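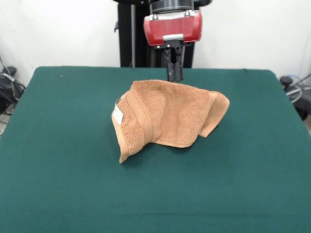 Community News | Household Textiles

Pulport to Open Towel and Denim Collection in Sotonville

October
By Nerea Urquijo, Office of Public Information

SOTONVILLE – Pulport, the household textile reuse program serving Sotonville and the surrounding towns, will begin accepting used bath towels, hand towels and denim at its Niltthorpe building in October. The new service expands a bed linen collection that has operated at the same address for four years.

Residents may bring clean, dry items to the Niltthorpe side entrance between 9 a.m. and 5 p.m. Each household may leave up to two boxes per visit. No appointment is needed, and there is no charge.

The expansion follows a trial held over the summer, in which 51 households donated towels they no longer used. Most of the donations were terry cloth bath towels in plain colors. Pulport found that many had years of use left in them, while others were better suited to cleaning cloths or pet bedding.

"People replace a towel when it no longer matches the bathroom, and the old one sits in a closet," said Nerea Urquijo, a spokesperson for Pulport. "We would like those towels to be used again, and we have made the steps as simple as we can."

Towels are checked one at a time for thin spots, pulled loops and loose borders. Care labels should be left on, even if the print has faded. Items that pass are washed again, folded in thirds and passed on to shelters and family centers. The rest are cut down and bundled by size.

Work on loose items is done on a table covered in dark green felt. Tan, white and pale gray terry shows up clearly against the cloth, and a worn hem is easier to find than on a bare white surface.
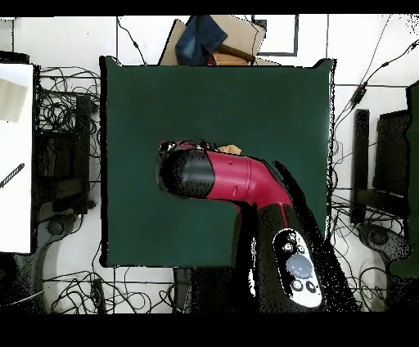

Photo: Pulport / Soler

Denim will be handled in the same room. An open cardboard box stands just past the green tabletop, with folded blue denim over one side. Jeans, jackets and denim offcuts are all welcome, including pieces with broken zippers or missing buttons. Leather belts should be taken out of their loops before drop-off.

Soler, a local workshop that makes bags and aprons from used fabric, has agreed to take all denim that cannot be worn again. Under the agreement, Soler will collect from Niltthorpe every five weeks and will return a share of its finished aprons to Pulport for use by partner kitchens.

Pulport asks residents to pack towels and denim in separate boxes and to leave the flaps untaped. Bath mats with rubber backing, pillows, quilts and items that are damp or stained with paint or oil cannot be accepted. Bed linen will still be taken at the front desk, and the hours for that service have not changed.

Groups with larger amounts to give – hotels, gyms and schools among them – are asked to contact the office before delivery so that shelf space can be set aside.

Contact: Pulport Office of Public Information, Niltthorpe, Sotonville | © Pulport. All rights reserved. | Back to top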